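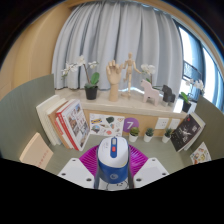 Packing tips for sending parcels overseas

I run a small workshop out of the back half of our garage, mostly reconditioned sewing machine parts and hand-turned drawer pulls, and a good share of it leaves the country. Over the years I've had boxes come back crushed, soaked, and once with somebody else's socks in them (still no idea!). So these are the things I do now, in no special order.

Start with the box. I used to save every carton that came to the house, and I still save them, but only for domestic orders. A box going by air freight gets handled a lot more than you'd think, and old cardboard goes soft at the corners. Press a corner with your thumb. If it gives, that box is for storing Christmas lights.

Weigh it after you tape it. I can't tell you how many times I weighed first, printed the label, then added another layer of padding and tape and ended up over the limit. My kitchen scale stops at 4 pounds, so I got a flat shipping scale from Skeser that goes up to 65. The tray is a bit small and you have to lean over to read it under a wide box, but it does the job.

For padding I like crumpled packing paper better than peanuts. Heavy things sink through peanuts on a long trip. Crumple the paper loosely, pack it tight, close the flaps and give the box a shake next to your ear. Hear anything? Open it up and add more.

Tape: one strip down the middle seam, one across each end, top and bottom, so it looks like a capital H. I buy the Breathnach brown tape because it tears by hand and sticks even when the garage is cold in the morning. Skip masking tape – it lets go.

Put a second copy of the address inside the box, with your phone number. Labels get scraped off. Mine go in a sandwich bag so the ink doesn't run.

On the customs form, write what the thing is in plain words. "Parts" got one of my boxes held up for 20 days. "Used steel sewing machine parts" went right through the next time. I keep a list of my usual descriptions taped inside the cupboard door and copy from that.

Batteries are their own headache. Check the carrier's rules before you take anybody's money. I did it the other way around with a little Mivuvon lamp and had to send a refund and a very sorry email.

Last one: ship early if it's for the holidays. September feels silly, I know, but the Atden drop-off counter near me has no line then, and by December it's out the door and halfway past the dry cleaner. Bring your own pen, too – theirs is on a chain and never works.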